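Stop buying the arm first

20 June 2025

Quick one this week, I'm writing between a supplier call and the drive back to Mahawong, so forgive the typing.

I've had the same argument at two different sites this month and I want to get my side down while I'm still cranky. The argument goes: we've got the arm, the arm is good, why doesn't the cell work. And my answer every time is, who's looking after the gripper? Blank faces. Somebody looks after the arm. There's a service contract for the arm, a laminated card for the arm. The gripper is an accessory, apparently. Came in the same box as the bolts.

The gripper is the job. It's the bit that touches things. Everything behind it is a very expensive way of moving it about.

At Rusholm they had a cell that was dropping trays. Not many, but enough that an operator had to stand there, which defeats the purpose. Three weeks were spent on the path planning. Speeds turned down, then turned down again, until the thing moved like it was underwater. I asked to see the fingers. One pad had worn to a shine, and the cable had been tied so tight at the wrist that it tugged the body off centre whenever the joint rolled past a certain point. New pads, a longer loop in the cable, re-zero. Done before lunch. Cost $172 in parts, and most of that was freight.

I don't tell that story to look clever. I'd missed the same thing myself at Marow the year before, and for longer.

So my opinion, and it is only that: before anything gets bolted to an arm, a person should hold it and do the task by hand. Properly do it. Same reach, same shelf, same awkward angle, cable plugged in and hanging off it. A lot of integrators think this is a waste of a morning. They've got the model on the screen and the model says it clears. Fine. The model doesn't have a cable in it. It never has a cable in it. 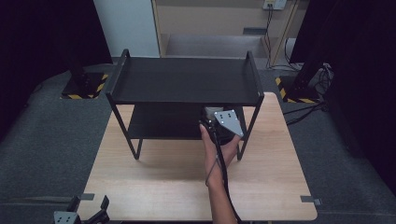

You learn things in your wrist that you won't get off a screen. Where the body wants to knock against the upper level of a shelf. How much the cord pulls when you turn your palm. Whether you can get in low and still get out again without dragging something. When I was setting up the Hodimau bench I found out in two minutes that the approach everyone had signed off on was wrong, you had to come in flatter and turn late. Would've taken days to find with the arm, and probably a bent finger as well.

Same goes for tracking markers, if you use them. People stick a marker plate on wherever there's a flat spot and then wonder why the position jumps. Hold the tool, go through the motion, look at where the plate is pointing at the worst moment of the job. Is it facing your cameras or is it facing the floor? Move it then. Not after you've recorded 3,000 runs and somebody notices the left side is all rubbish. Yes that happened. No I won't say where.

And clean the dots! A smudge of grease on a marker and you'll be chasing a software fault for a week. Dry cloth, start of every shift, takes no time. Same with the brackets that hold your table or fixture down – put a witness mark on them with a paint pen so you can see if they've crept. Cheapest sensor you'll ever buy.

The pushback I get is that all this is craft, and craft doesn't scale. You can't have a bloke with a feel for it at every cell. I half agree. But writing it down scales fine. One page taped near the bench: pads changed on this date, cable loop this long, plate angle like so, who did it. Roughly 100 cells could run off the same page with the numbers changed. What doesn't scale is me getting in the ute every time a cable tie is too tight.

The other pushback is money, and here I get a bit short with people. There's always budget for a second arm. There's never budget for a spare gripper on the shelf, already calibrated, ready to swap. So when the one gripper goes, the whole lot stops and everyone stands around looking at a perfectly healthy arm.

Buy the spare. Label the cable at both ends, not just the end you can reach. Let the person who'll be maintaining it have a go with it in there hand before the cell is signed off, and if they say it feels wrong, hold the sign-off till they're happy.

I'm back at Rusholm in July to see how the new pads are wearing. If someone's zip-tied that cable again I'll be writing a longer one.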